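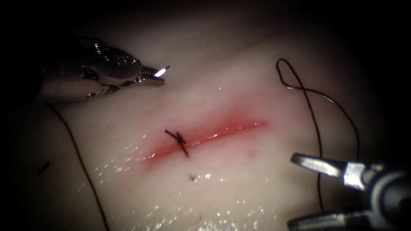
Hi again from the scholarship desk! I had a whole column planned on summer housing grants, and then last week my inbox filled up with the same question in slightly different words, so housing can wait. The question was: "I won something from outside the college, and now my aid package went down. Did I do something wrong?"

No, you didn't. But let me go through it, because I think our own web page on this is confusing (I wrote part of it, so I get to say that).

When you win money from an outside group, you have to report it to us. That goes for the big ones and for the $316 book award from your aunt's employer. We then look at your whole package next to your cost of attendance. If there's still room, the outside money just gets added on top and you won't see anything else move. If there isn't room, something has to come down, and at our college we reduce loans first, then work-study, and only then our own grant. So when people see a smaller total in one line, most of the time what shrank was money they would have had to pay back. Please open the full breakdown before you panic. The total on the front page of the portal hides all of that and it drives me nuts too.

A student I talked to on Monday had won the Paltetti Award, the one for second-year students in the health programs. She was sure she'd lost $592 of grant money. We pulled it up together and it was a loan she hadn't even accepted yet. She laughed, I laughed, and she went off to her lab. I wish they all went that way. Every so often the grant really does get cut, and then I want you to come see me, with the award letter, before you sign anything.

A few things that help. Ask the donor if the award can be split across two semesters or held until next year. Many of the smaller ones will do it if you just write and ask – the Fullari Fund has done it for our students more than once, and all they wanted was a short email. Ask too whether the money can go toward things like a laptop, exam fees or required supplies. If you've got costs that aren't in the standard budget, you can file a budget adjustment form with us, and that sometimes makes room for the whole award. Keep receipts! A screenshot of a shopping cart is not a receipt, and I've been sent a lot of shopping carts.

And report early. I can do quite a bit in the first weeks of a semester that I can't do in the last ones, when the loan money has already gone out and we'd have to send some of it back.

Now, on to what's open. The Sindau Scholarship is taking applications until Wed 19 February, at noon, and the noon part is real. Their form closes itself. It's for students who are the first in their family to go to college, any major, and the essay is 500 words on a class that changed your mind about something. Last year we had 33 people start the form and 8 finish it. I know the essay looks like a pain at the end of a long week, but those are very nice odds, and you can reuse a lot of what you wrote for admissions if you swap out the first paragraph (please do swap out the first paragraph).

The Okabe Travel Grant opens later in the spring for trips that start in June or after. You'll need a letter from somebody who has taught you, so start asking now. My usual advice on letters is to give the person your resume, the grant description and the due date all in one message, and then a gentle reminder a week before. Teachers don't mind reminders. They mind finding out at 10 p.m.

Speaking of letters, Shota Sugiyama in the writing center has opened up extra drop-in hours for scholarship essays. You can bring a full draft or a page of notes, or nothing but the prompt. He's read more personal statements than anyone on this campus and he's still kind about them. Bring a printed copy if you can, he likes to write in the margins.

One last bit of housekeeping. If your mailing address changed over the break, fix it in the portal, under your profile and also under financial aid. Those are two separate screens and they don't talk to each other. Outside donors often mail paper checks to us with the student's name spelled some creative way, and we then have to write to you to get a signature. I've got a couple of checks in my drawer right now waiting on people I can't reach. If you won something last fall and never saw it land, stop by or give us a call – it could be you.

Summer housing next time, I promise!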